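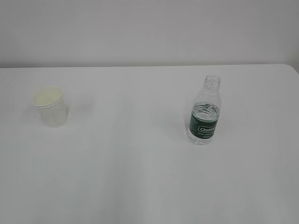 Notes from the hill: the summit that moved

Hello again all. I promised last time that I'd write up our May trip up Geldale, and several of you have been nudging me for it, so here goes. It's mostly about a name, I'm afraid, with a bit of walking thrown in.

If you've only ever used the older club guide, you'll know Priturance as the big rounded top at the head of the dale, the one you see from the road when you come over the cattle grid. Height 671 metres, cairn on top, job done. That's what I was told when I first went up with my dad, and it's what I've been telling other people ever since. Well, Cillian Lynch has been going through the old survey books and he's pretty sure that we've all been standing on the wrong lump!

His argument goes like this. The first people to write the name down were working from the north side, from the farms, and from there you can't see the rounded top at all. What you do see is the rocky nose in front of it, which sits 70 metres lower and looks every inch a proper peak. The farms called the nose Priturance. The big top behind had no name of its own because you never saw it unless you were up there after sheep. Then a mapmaker came along, put the word in large letters across the whole ridge, and the middle of the word happened to fall on the higher ground. Everyone after him copied it.

I was doubtful (I usually am with Cillian, sorry mate) so three of us went up to have a look for ourselves. We left the cars at the chapel at half past seven and took the old peat track, which is in a dreadful state above the second gate. Wear gaiters. The rushes have closed right over it and I went in up to the knee twice before we'd reached the sheepfold.

From the fold you can go either side of the stream. The guide says left. We went right, up the broken ground beneath the nose, and I'd recommend it to anyone who doesn't mind using their hands a bit. There's a grassy rake with one awkward step near the top, where a boulder leans out over you and the hold you want is just round the corner. After that you come out on the nose quite suddenly, with the whole dale underneath you, and I have to say it felt like a summit. There's even the remains of a cairn, much older than the one on the main top, with moss right through it.
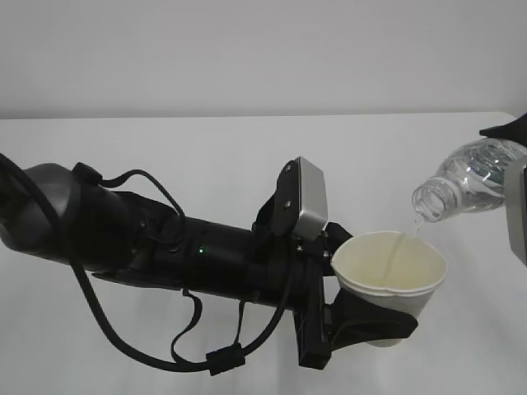 So do you still have to carry on to the higher top to say you've climbed Priturance? For the club list you do, as the list goes by height and the rounded top is the one that's ticked, whatever we end up calling it.

We did carry on, for the record. It's an easy stroll over short turf, dipping to a little saddle with a pool in it and then up again at a very gentle angle. The view is wider than from the nose but flatter, and the wind was doing its best to push us back down the way we'd come. We ate our sandwiches behind the wall and had a long argument about Michailidis, the next top along the ridge, which was named after a surveyor and which half the club can't spell.

We came down by Rerkier, partly to look at the spring and partly to avoid the rushes. It's longer but the going underfoot is far better, and the stile by the plantation has finally been mended. The whole round was 8 miles by my reckoning, with plenty of stopping, and we were back at the chapel by three in the afternoon.

Cillian wants to write to the map people and ask them to shift the name forward. I'm in favour of leaving it where it is and putting a note in the new guide, but I can see his point and I've been wrong on this once already. If you've got any old postcards or family letters that mention the hill, especially from the north side, please dig them out and let either of us have a look. Even a pencil scribble on the back would help.

Next time: the lost path at Geldale Foot, and whether the ford is passable.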